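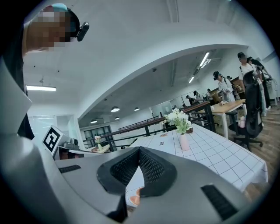 Vaughan Doolan
Technical Writer, Drellow Containment Supply
18 October 2018

How to Work Out the Capacity of a Curbed Storage Area

A curbed area is a section of floor with a low wall around it, built so that a leak from the containers inside stays inside. Many shops have one. Fewer have a number written down for how much liquid it will hold, and the number that is written down often dates from the original drawings, before the floor was recoated and the racking went in.

You can work out the capacity yourself in an hour or two with a tape measure, a long level and a calculator. These steps are for a small indoor area with a roof over it. For bulk tanks, flammable liquids rooms with fire sprinklers, or anything outdoors, read the last two sections first.

What you need

A tape measure long enough to span the area
A long straight level, or a rotary laser if you can borrow one
A steel ruler marked in inches and tenths, or in eighths if that is all you have
Chalk or a grease pencil
A current inventory of every container kept inside the curb, with sizes
Gloves and footwear suited to whatever is stored there

Step 1. Find out how much you have to hold

Start with the rule that applies to you. For hazardous waste containers in the United States, the usual federal standard is that the containment must hold 10 percent of the total volume of the containers or the full volume of the largest container, whichever is greater. State rules, fire codes, local permits and insurance policies can ask for more. A 110 percent figure is common. If you don't know which rule covers your area, call your state agency or fire marshal before you measure anything.

Take the inventory and add up the full size of each container. Use the size of the container and ignore how much is in it today. A 55-gallon drum that is half empty still counts as 55 gallons.

I will use one worked example all the way through, a racked chemical store at the Gurnance plant. The containers there add up to 2,191 gallons. Ten percent of that is 219.1 gallons. The largest single container is a 275-gallon tote. The tote is the larger figure, so the area has to hold at least 275 gallons.

Step 2. Measure the floor

Measure the inside length and the inside width, from the inner face of one curb to the inner face of the other. Do not measure to the outside of the curb or to its center line. Take each measurement in two places, one near each end, and use the smaller one.

If the area is an L shape, split it into two rectangles with a chalk line and measure them separately. If there is a sloped curb or a ramp for a pallet jack, measure to the foot of the slope. You will lose a little volume this way, and the answer will err on the safe side.

At Gurnance the inside of the curb is 10 feet by 10 feet, so the floor area is 100 square feet.

Step 3. Find the lowest point of the curb

This is the step where most people go wrong. The area fills only to the lowest point of its edge, and one dip is enough to let liquid out. The height printed on the drawing does not help you if the curb has been chipped at the doorway.

Lay the level along the top of the curb and work around the whole edge. Mark any place where the top drops. Look closely at these spots:

Doorways and ramps, where wheels have worn the top down
Corners, where two pours or two lengths of curb meet
Anywhere a pipe or cable passes through
Anchor bolts, if the curb is a bolted-down section of steel or rubber

A hole through the side of the curb counts as the lowest point even if the top above it is sound. Measure to the bottom of the hole. You can seal it later and measure again.

Now measure the height from the floor to the lowest mark. If the floor is flat this is simple. If it slopes toward a sump, the depth will be different in different places. Set the level or the laser at the height of the lowest mark and measure down from that line to the floor at each corner and at the middle. Add the readings and divide by the number of readings. It isn't perfect on an uneven floor, but for a small area with an even fall it is close enough to tell you whether you have a problem.

The drawing for our example shows a curb 5 inches high on a flat floor. We will start with that and come back to it.

Step 4. Work out the gross volume

Multiply the floor area in square feet by the depth in feet to get cubic feet. Divide inches by 12 to turn them into feet. Then multiply by 7.48 to get gallons.

For Gurnance:

100 square feet x 5 inches / 12 = 41.67 cubic feet
41.67 x 7.48 = 311.7 gallons

That is more than 275, and on paper the area passes. A lot of people stop here.

Step 5. Take off what is already in the way

Anything solid that sits on the floor inside the curb takes up room that a spill would otherwise fill. Count concrete plinths, solid equipment bases, steps and the bottoms of any drums that stand directly on the floor. Rack legs and open steel frames are small, but if there are many of them they add up.

You only need to count the part below the top of the curb. For a straight-sided object taller than the curb, work out its footprint and subtract it from the floor area.

For a drum on the floor, measure across the widest part, divide by two to get the radius, and multiply the radius by itself and then by 3.14. You can leave out the container you are assuming has leaked, but only down to the level where liquid could still be inside it. If you are not sure, count it.

The Gurnance store has one concrete plinth, 3 feet by 3 feet, under a transfer pump. It stands higher than the curb. That takes 9 square feet off the floor, leaving 91.

91 x 5 / 12 = 37.92 cubic feet
37.92 x 7.48 = 283.6 gallons

Still above 275, but the margin has dropped to less than nine gallons.

Step 6. Run it again with the real height

When the curb was checked with a level, the top at the doorway was worn down by half an inch. The true depth is 4.5 inches.

91 x 4.5 / 12 = 34.13 cubic feet
34.13 x 7.48 = 255.3 gallons

The area is nearly 20 gallons short. It would hold a leak from any drum in the room, but it would not hold the full tote.

Step 7. Fix a shortfall

You have a few choices, and the cheapest one is often to move something.

Swap or move the largest container. If the tote went somewhere else, the required figure would drop to 219.1 gallons or less, and the area would pass as it stands. Check the new place for containment before you move it.

Repair the low spot. A patching mortar will bring a worn curb back to height. Clean and dry the concrete first, cut the damaged part back to sound material, and follow the cure time on the bag. The patch has to be coated afterward with something that resists the chemicals you store. We used Nerker on this one, two coats. Check the maker's resistance chart for your own liquids and don't go by what worked next door.

Raise the whole curb. This gives the most extra volume, but it also makes a higher step at the door. Look at how carts and pallet jacks get in before you do it, and make sure the exit route still meets code.

Put the big container on its own spill pallet. Ask your inspector whether the two can be counted separately. Some say yes and some do not. A solid pallet with a closed base also takes up floor space inside the curb, so go back to Step 5.

Check that the floor can hold liquid

Capacity means nothing if the floor leaks. Look for cracks, open joints and lifted coating. Find every floor drain. A drain inside the curb must be closed, and it must be closed in normal use, with no need for someone to run over and shut a valve. Tag the valve and write its position on your inspection sheet.

Water and sprinklers

If rain can reach the area, you need extra depth for it. The usual starting point is a design storm for your location, and your permit may say which one. Rain that has collected also has to be checked and removed, or the space won't be there when you need it.

Indoor areas with fire sprinklers may need room for sprinkler discharge. The flow and the duration come from the fire code and the system design. Get those figures from the fire protection engineer.

When to get an engineer

Tanks, process areas and any containment that has to be certified need a licensed professional. The same is true if the curb is holding up a wall, or if the floor is above another room. Your own figures are still worth having when the engineer arrives.

Keep a record

Write down the date, the measurements, the lowest height and where you found it, the inventory total, the largest container and the final capacity. Keep it with the inspection log. We use the one-page Grimshaw sheet, but a ruled notebook does the job. Post the largest container size allowed on a sign by the door - people bring in totes without asking.

Measure again after any floor work, after new racking goes in, and any time a larger container arrives. The Gurnance doorway was patched in September and the height there is back to 5 inches.

Contact Drellow Containment Supply | Copyright 2018 Drellow. All rights reserved. | Back to top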